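Search this project

# Pandora: shape blocks, one arm, student drivers

README and data card for the tabletop set recorded by the Holau robotics club. Last edited April 20, 2024.

If you only want to know whether you can use this for your own class, skip to "Terms." If you want to know why half the episodes are named after soup, see "File names," and accept our apologies in advance.

## What is in it

Pandora holds 3352 episodes of a single robot arm pushing, poking and picking up small shape blocks on a wooden cutting board. All of it was driven by students, most of whom had never driven an arm before September and several of whom drive it as if they still haven't. We kept their episodes too. A model that has only seen smooth driving gets a nasty shock the first time a block tips over.

The split is simple:

- train: 2947 episodes
- held out: 405 episodes, none of which share a driver with train

We made the held-out split by driver after an earlier version, split at random, gave us wonderful scores and no useful knowledge whatsoever.

## The task

Each episode comes with one written instruction. The driver reads it, does it, and presses the pedal. Typical ones:

- touch the blue cube
- push the red star away from the green star
- put the yellow heart next to the pentagon
- move the triangle to the empty side
- tidy up

"Tidy up" was added by a teacher. It has produced as many final layouts as it has drivers, and we score it separately, which is to say we don't.

Blocks are cubes, cylinders, stars, hearts, triangular prisms and pentagonal prisms in red, blue, green and yellow. Colors are not tied to shapes. Please don't write to tell us that "the round green one" is a bad name for a cylinder. That phrase is in the instructions on purpose, along with 1065 others written by students who were asked to say it the way they would say it to a younger brother.

## How it was recorded

The board is bolted to the table. In the first version of the setup it was held by tape and optimism, and the whole world moved a little to the left over the course of a month. Those episodes are gone. We don't miss them.

Before each episode the driver scatters the blocks by hand. The rule says "at random," and people are terrible at random, so expect too many blocks in the half of the board farthest from the viewer and very few near the edges. We tried a chart with dice. The dice rolled under the table and the chart became a coaster.

A session is 6 episodes, then a change of driver. Longer sessions gave us faster episodes and worse ones.

## What each episode contains

- the color video, one view
- joint positions and gripper opening at every step
- the instruction, as text
- a success mark, given by a second student who was not driving
- a notes field, usually blank, occasionally a complaint

The success mark is strict about touching and generous about placing. If the instruction says "next to," any gap narrower than a cube passes. We argued over this for most of a term and the cube won.

## File names

Each session is named by its driver. We suggested initials and a number. We got `minestrone_02`, `minestrone_final` and `minestrone_final_REAL`. Sessions can't be renamed now without breaking the index, so load them through `index.csv` and try not to look.

## Known problems

- The near half of the board is underused. Models trained on this set will reach down there like someone feeling for a light switch.
- The two yellow blocks get mixed up in the instructions, mostly by drivers in a hurry. We fixed the ones we caught.
- Stars tip. A tipped star still counts as a star.
- Lighting changes with the time of day. The blinds are old and have their own views.
- The arm pauses before contact in nearly every episode. That is the drivers being nervous, and your model will learn to be nervous too.

## Trying it out

Unpack the archive, then run `python browse.py --split train`. It shows one episode at a time with the instruction underneath. Press N for next and Q when you've had enough. There is a baseline in `baseline/`, trained by last year's group on the Divum loader. It does well at touching, fairly at pushing, and has never once managed "tidy up," so it has that in common with the rest of us.

The arm mount drawings are in `hardware/`. The bolt spacing assumes a table with a regular hole grid. If yours is a plain desk, you will need a drill and somebody's permission.

## Terms

Free for teaching and for student projects. Anything else, ask first. The Van den Broek prize helped pay for the arm, and we'd like that line kept in any copy you pass on.

## Touch the blue cube
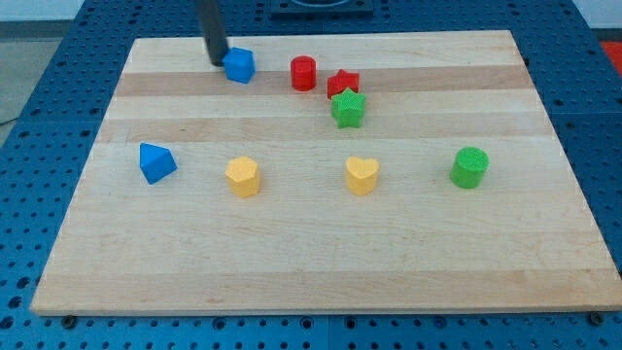
Divum wrote back that their class had trained on the touching episodes alone, that the pause before contact came through beautifully, and could we please record a few hundred more with drivers who had slept.

Contact: the Pandora desk, Holau robotics club | © Holau robotics club | Back to top

Related

- Pandora Mini: a smaller set for slow laptops
- Divum loader: setup notes
- Van den Broek prize: rules for student teams
- How to bolt a board down and leave it there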